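Purkthorpe Arcade Help > Driving Cabinets > Steering and Pedals

Wheel on my Soriano Coast sit-down slowly pulls left as the cabinet warms up

Posted by polbybound on October 5, 2022

Hi everybody! First post after a long time reading, and I'm so happy to finally have a reason to write one. I bought a Soriano Coast sit-down cabinet in February, the full-size one with the bench seat and the molded red nose, and it has been the best dumb purchase of my life. It came out of a bowling alley, it weighs as much as a cow, and it lives in my garage where the actual car used to go. The monitor is gorgeous now that I've cleaned it. The engine rumble under the seat works. I grin like a fool every single time I turn it on.

So, the trouble. When I power it up everything is perfect. The car goes straight with the wheel straight, and both ends of the travel get me full lock. Then I play for a while, and little by little I notice I'm holding the wheel a bit to the right to stay in my lane. Half an hour in, I'm driving like somebody with a flat tire. If I switch the cabinet off and go eat dinner, it comes back perfect and the whole thing starts over.

I went into the test menu and watched the steering value. Cold, with the wheel dead center, it says 214, and the sticker inside my coin door says 214 is what it should be. Warm, with the wheel in the very same spot, it says 245. It doesn't jump there, it creeps. The gas and brake values creep too, I think, but I wasn't smart enough to write those down. I can do it again if that matters.

What I've tried so far:

Recalibrated in the menu. It works great until the temperature changes, and then it's wrong the other way the next morning.

Opened up the steering box and tightened the set screw on the gear that turns the pot. It was a little loose, so I felt like a genius for one evening. No change.

Cleaned the connector at the steering end with contact cleaner and a toothbrush.

Stared at it.

I haven't touched the power supply. It's an original Flineck unit, and I'm a little scared of it. I'm comfortable with a soldering iron and I own a cheap multimeter that I mostly use for checking batteries. Would you start by replacing the pot? I can get a new one pretty easily, but getting the steering box back in took me most of a Saturday-type effort and a lot of skin off my knuckles, so I'd love to know I'm on the right road before I do it again.

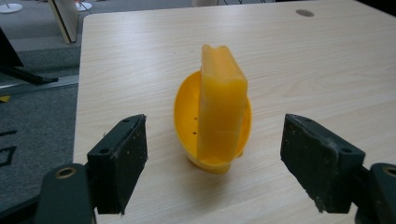

Bowl and block on the table.

Thanks in advance, and if anyone else here has a Coast, please tell me about it! I want to hear everything.

8 people found this useful

____

flineckfan2414

Oh, I love these cabinets! And you did the most useful thing you could have done, which was to look at the raw value both cold and warm. So many people come in with "the steering is weird" and then we have to pull it out of them over a week.

The line that jumped out at me is the one you almost left out. You think the gas and brake values creep too. If that's right, please leave the steering pot alone for now. One worn pot gives you one bad reading. When three pots in three different places all wander in the same stretch of time, they're sharing something, and what they share on a Coast is the five volt line and its ground.

The pots are wired in the simplest way you can imagine. Five volts goes in one end, ground is on the other, and the wiper in the middle sends back some share of the voltage depending on where the wheel is. The game board then measures that voltage. On a lot of later boards the measuring is done against the same five volts that feeds the pots, and then a sagging supply cancels itself out. The Coast board has its own reference. So if the supply to the pots moves, or if the ground on their end floats up a bit, your car moves. It's kind of charming once you've fixed it.

I'd go at it in this order. Get the cabinet cold, with the wheel centered, and use a bungee or a friend's knee to keep it there. Turn it on and go to the test menu. Put your meter on DC volts and measure at the steering connector, black lead on the pot's ground wire and red on the five volt wire. Write it down next to the steering value and the pedal values. Then leave the cabinet on, drink a coffee, and measure again in the same places once the number has climbed.

Next, and this is the part I'd bet on, move the black lead to the ground terminal of the power supply itself and put the red lead on the ground wire at the steering connector. You're measuring ground to ground, so you want to see practically nothing. If you see a voltage there that grows as things warm up, you have a bad joint somewhere in the return path, and it's lifting everything on that harness. Your value is going up, and a lifted ground pushes readings up. That fits so nicely that I got a little excited reading your post.

On mine it was the big white connector on the edge of the board tray. Pull it apart with the power off and look closely at the ground pins. Mine had one that was brown, and the plastic next to it had gone the color of toast. It had been passing current badly for years, heating itself up and getting worse the hotter it got. I cut the old pins off, crimped on new ones with a proper crimp tool, and replaced the matching pins on the board side as well. Please do both sides. A fresh pin pushed onto a burned one will be brown again before you know it.
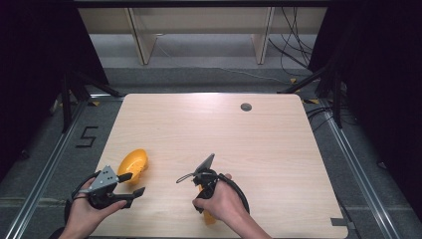
While you've got the tray out, give the ground wire a gentle tug at every place it's joined to another wire. There's a splice near the left side of the tray that the factory wrapped in cloth tape, and the tape turns to goo. I unwrapped mine and found the wire held in by only a few strands. Solder, heat shrink, done.

About the Flineck supply: you're right to respect it. Keep your hands out of the cage when it's plugged in, and let it sit for a good while after you unplug it before you go near it. Everything I've described so far can be measured from the low voltage terminals on the outside, so you don't have to open it. There's a small adjuster next to the terminals for the five volt line. Please don't turn it yet! People see a low reading at the board, crank the adjuster to make up for it, and then the bad joint gets even hotter.

If both grounds look good and it's the five volts that is sagging, then we can talk about capacitors in the supply, or about swapping in a modern one. I kept mine original and had the caps done, mostly out of love.

Post your numbers when you have them. I'm dying to know.

21 people found this useful

____

coast_and_brake

just turn the centering screw on the pot bracket a bit after it warms up. i always play mine warm anyway so i set it warm and never looked back. first couple of races it pulls the other way but you get used to it, kind of like driving my truck

great game btw. the mountain stage at night is the best one

2 people found this useful

____

oldtracks_purkthorpe

Hello from another Coast owner! Mine is the stand-up version, same board and the same harness apart from the seat. I agree with nearly all of what flineckfan2414 wrote and only want to add a few things that cost me a whole winter.

First, a quick way to find out if it's the pot without taking the steering box out. The steering and gas pots plug in with the same kind of connector. With the power off, swap the two plugs at the board tray (label them first, you'll thank yourself), and then warm up the cabinet in the test menu. The gas pedal now shows up on the steering line. If that line still creeps while your foot is off the pedal, your steering pot is innocent and your knuckles are saved. Don't try to play it that way. Well, do it once, steering with your foot is hilarious.

Second, look at the fan. My Coast has one fan at the back of the tray, and it had slowed down to a lazy wobble. It still turned, so I'd ticked it off as fine. A new fan didn't cure my drift, but it slowed it down so much that I fooled myself into thinking I'd fixed it. So change the fan if it's tired, by all means, and then keep looking!

Third, I'd be gentle about the screw advice above. It does work for an evening. But if there really is a pin getting hot in that connector, setting the steering to match it means you stop noticing, and the pin goes on cooking. These boards are getting hard to find, and I'd hate to see one scorched for the sake of a twist of a screw.

One place where I'd differ from the long answer: on my harness the cloth tape splice is on the right of the tray as you look in from the back. Maybe Soriano moved it, or maybe we're standing on different sides. Follow the thick black wire and you'll come to it.

The Polby reproduction harness is good, by the way, if yours is too far gone to patch. The colors match the original and the pins are already crimped. I put one in and the wheel has stayed where I left it ever since. It took me an evening with the radio on, and it was one of the nicer evenings I've had in that garage.

14 people found this useful

____

Comments on this page

polbybound: You are all wonderful!! I did the ground to ground test last night. Cold it was next to nothing, and then it started climbing right along with the steering value, and so did both pedals. Pulled the big white connector and there it was, one pin brown as a biscuit. I've ordered pins and a real crimp tool. Fan looks healthy. My splice is on the left.

flineckfan2414: YES! Do both sides of the connector!

oldtracks_purkthorpe: Left, then. I'm going out to look at mine again.

polbybound: Both sides, promise. I also did the plug swap just so I could steer with my foot, and I put it straight into the sea.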